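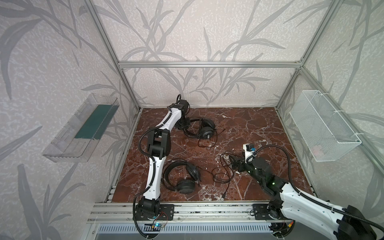 Planning two arms around a tangled cord

If you followed the June tutorial you already have both arms calibrated to the same table frame and a planner that can move either one without hitting the walls. Good! Today we're going to give it something much ruder, namely headphones with long floppy cables, and get Trurow (our little planning layer, for anyone new) to treat a cord as something more useful than a smudge in the depth data.

I'm assuming you have Trurow running, the wrist camera streaming, and a fixed camera that can see the whole floor. Kadri Toom wrote the segmentation part and I've borrowed heavily from her notes, so thank her if it goes well and write to me if it doesn't.

Step 1. Teach the mask what a cable is

Black cable on a reddish-brown marble pattern sounds easy, and for the thick parts it is. The trouble comes from the pale veins, which chop a thin cord into little pieces wherever it crosses one. Open the perception config and set min_blob to 13 pixels, then turn on bridge_gaps. Run the preview and look at the loops in the middle of the floor, where one arm's fingers are hovering over the cord in my cell. You want one continuous line there, or near enough. A glossy floor also throws reflections, so if you see a ghost gripper in the mask, drop the exposure a little before you touch anything else.

Step 2. Trace the cord

Call trace_line on the cleaned mask. It thins the cord to a skeleton and walks along it, starting from whichever end you name. I start at the plug, as it's small and stiff and the tracer rarely loses it. At each crossing the tracer picks the straightest way out, and sometimes it picks wrong. Set max_nodes to 116 and leave it alone for now (I spent a whole evening fiddling with this and ended up back where I began).

Step 3. Hand out the work

Each arm gets a role in the task file. One is "hold" and the other is "pull". Put the holder on the headband or an ear cup, and give the puller a grasp point on the outermost loop. If you have two pairs on the floor, as I do, list the far pair under keep_out so the planner leaves it be until the first cord is finished.

Step 4. Plan, then look before you run

Set the sample limit to 3000 and press Plan. Step through the preview slowly and watch the elbows more than the grippers. Mine love to swing toward each other over the middle of the floor. If they do, raise elbow_margin to 5 centimeters and plan again.

Run the first pull at low speed with your hand near the stop button. Retrace the cord after every pull, even a tiny one, and delete the old trace before you load the new one.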